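Call for Participants: Kurville Puzzle and Game Library Winter Program
Posted Oct 25, 2022
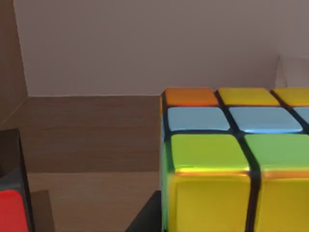 Orange, yellow, light blue and green tiles on a cube puzzle.

The Kurville Puzzle and Game Library is looking for 26 people to take part in our first winter program of shared puzzle evenings. If you like jigsaws, board games, cubes, crosswords, dominoes or just sitting at a big table with other people and a pot of tea, we would love to hear from you!

What we are

We lend out puzzles and games the way other libraries lend out books. The collection started on two shelves in Ashby and moved to the old seed store on Pustberg Lane when the shelves gave out. At last count we had 1,804 titles, from toddler peg boards to a 3,000-piece map of the night sky that has been borrowed many times and finished by very few. Borrowing is free for anyone with a Kurville or Ashby address, and people from farther out can join for a small yearly fee.

What the program is

Participants meet one evening a week from the middle of November until the end of March, with a break over the holidays. Each evening runs two hours. You will be placed in a small group, and the group picks something from the collection and plays it, solves it or gets thoroughly stuck on it. Groups change every few weeks so you get to meet everybody.

We want to find out which games work well for mixed groups – old and young, beginners and people who have played all their lives. After each evening we ask you to fill in a one-page sheet: what you played, how long it took to learn the rules, whether the pieces were easy to see and handle, and whether you would play it again. Your notes will go into a printed guide called the Vamport List, which we plan to hand out free to schools, senior centers and waiting rooms in May. (Vamport was the name of the trading game that got most of us hooked in the first place. Our copy is missing its dice but is otherwise in good shape.)

Who can take part

Anyone aged 12 and up. Under 16s need to come with an adult, and that adult gets a place in the program too. You don't have to be good at games. We are especially keen to have:

People who haven't played a board game since they were kids
People who read or speak a language other than English at home
People with low vision, color blindness or stiff hands, who can tell us which games need larger print or bigger pieces
Grandparents and grandchildren who want to sign up as a pair
Anyone who thinks they hate puzzles (we mean it – please come)

What we ask of you

Try to come to at least three evenings out of four. Fill in your sheets, even if all you write is "too many rules." Be kind to the slow player, and help put everything back in the right box at the end.

What you get

Free borrowing for a full year, with up to 3 items at a time instead of the usual two. Hot drinks and something to eat every evening. Your name in the guide, if you want it there, and a copy to keep. We can't pay for your time, but we do cover bus fare between Ashby and Kurville, so hang on to your tickets.

Getting here

The seed store has step-free access from the parking lot side, and the restroom is on the ground floor. The bus from Ashby stops at the end of Pustberg Lane, a five-minute walk away. There is a bike rack under the porch roof. The main room can get noisy when a dice game is going well, so we also have a smaller, quieter room for anyone who prefers it.

How to apply

Pick up a form at the lending desk or ask for one at the Ashby post office counter. It is one side of paper. Tell us your age group, which evenings suit you, any food allergies, and one game you remember from when you were little. That last answer has no bearing on whether you get a place, we just enjoy reading them.

Forms should reach us by November 7. If more people apply than we have seats for, we will draw names so that each age group gets a fair share, and everyone else goes on a waiting list. You will get a letter or a phone call either way.

Questions? Stop by the desk any afternoon we are open and ask whoever is on duty.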